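4. Storage conditions and sorting rules

4.1 Why pouches

The first part of the Hosovau study looked at how people keep small hand tools at home when they do not have a workshop. We visited 20 households and wrote down where the tools were kept, what they were kept in, and what else was kept with them. In most homes the tools had no single place. Pliers were in a kitchen drawer, tape was in a desk, and the tape measure was wherever it had last been used. Where a toolbox was owned, it was often used for the larger tools only, and the small things had moved out of it over the years into bags, pouches and baskets meant for something else.

Zipper pouches came up more often than we had planned for. They are sold for documents, pens, cosmetics and travel, and people buy them in sets with mixed colors and sizes. One household in Fundham kept picture hooks, fuses and spare keys in three pouches of the same set and told them apart by color. Another had the same kind of set and had given up on it after a year, with the pouches folded into each other at the bottom of a closet. We wanted to know what made the difference between these two cases, and the pouch condition was built from that question.

We chose mesh and clear pouches over solid fabric. With a mesh pouch the contents can be partly seen before the zipper is opened, and the color of the mesh changes how much can be seen. White and pale mesh hides less than navy in our experience. Dark mesh was kept in the set on purpose, as it is common in the sets people buy.

4.2 The tools and the other containers

The full inventory for the study has 100 items. It covers hand tools, tape, measuring tools, fasteners in small boxes, and a group of items we call "strays". Strays are things that are not tools but are found among tools in real homes: toys, cases, lids without a box. Huệ Ung put the stray group together from the household notes, and every item in it was seen in at least one home.

Each layout uses a part of the inventory and four kinds of container:

Pouches. Mesh or clear, with a zipper, in several colors. Some carry a label and some do not.

Toolbox. One hard plastic box with a latch. It is placed toward the back so that it has to be reached for.

Tote bag. A soft bag that stands upright when it is handled with care. We used a printed bag with a cartoon character on the front, the kind a family might have brought home from a trip and kept.

Wall baskets. Wire and mesh baskets hung at different heights and angles. The divided basket on the back wall was meant for items that are used often, such as tape and pliers.

The walls behind the baskets were covered with patterned wallpaper. In an early trial with plain white walls, the white baskets were hard to pick out and the dark one was very easy, and we did not want the result to depend on that. The large flower pattern that replaced the white gives every basket a busy background. Eleri Bowen pointed out that this is closer to a real home office or hallway closet than a bare wall is. Ledesma, the supplier we used, had the pattern in stock in the length we needed, and the same roll was used for all three sides.

4.3 Starting state

Every layout begins from a set starting state. The baskets and the bag go in first, then the toolbox, then the pouches, and last the loose tools. The pouches are dropped in the middle of the floor area and spread by hand until they overlap without being stacked neatly. Loose tools are put down beside the pile. No attempt is made to line anything up. Nhàn Hà prepared the starting states in the morning and Tùng Hà checked them against the item list before work began, and they changed places halfway through October so that the piles would not all have one person's habits in them.

We had hoped to specify the pile more exactly than this. Two written versions of the instructions were tried. In the first, each pouch had a fixed spot and angle, and the result looked like a display table. In the second, the pouches were tipped out of a box, and they tended to slide to one side and leave half of the floor bare. Spreading by hand is less repeatable than either, but it gave piles that our household participants accepted as ordinary. Figure 2 gives one layout with a mixed pile of pouches in the middle, the tote bag and toolbox behind it, and the baskets on the walls.

Figure 2. Layout with mesh pouches, loose tools, tote bag, toolbox and wall baskets.

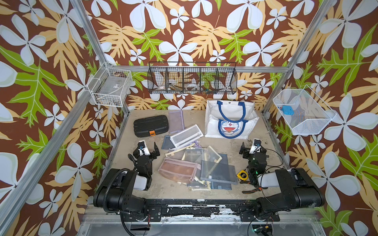
The sorting rules were kept short. Pouches are to be gathered in one container, and either the tote bag or the toolbox is accepted. Loose tools go to the wall basket that already holds the closest match. A tool with no match goes in the toolbox. Strays are left where they are unless they block something else. The rule about strays caused more discussion than the others. Khoa Dương argued for a separate container for them, as several households had one, usually a bowl or a drawer. We left it out because it would have made the stray group too easy to finish.

4.4 What was recorded

For each sorting episode we noted the order in which items were moved, the container each one ended in, and any item that was moved more than once. An item moved more than once is counted as a correction. The study has 198 episodes in all. A small number of layouts were repeated with the same items and a different pile, and these repeats are marked in the item table.

Pouches needed their own coding. A pouch can be moved flat, folded or hanging from its zipper pull, and all three count as a normal move. If two pouches come up together, the move is coded as a double and both pouches are given the same place in the order. This happens with thin mesh in particular, where a zipper pull can catch in the weave of the pouch under it. We first coded doubles as errors and then stopped, after watching people in the household visits do the same thing and carry on without seeming to notice.

The tote bag also caused some coding trouble. A soft bag changes shape as it fills, and its handles fall to the inside or the outside. When a handle lay across the opening, the next item was sometimes set down beside the bag. We code this as "near container" and report it apart from "in container". The Fesa protocol, which we followed for the hard containers, has no code for this case, and we suggest that later work with bags include one.

Labels were read from the item list and not from the pouches themselves. Several labels were small, and a label on the underside of a pouch cannot be used by anyone until the pouch is turned over. Whether labels help at all when pouches are kept in a pile is taken up in Section 5, together with the results for color.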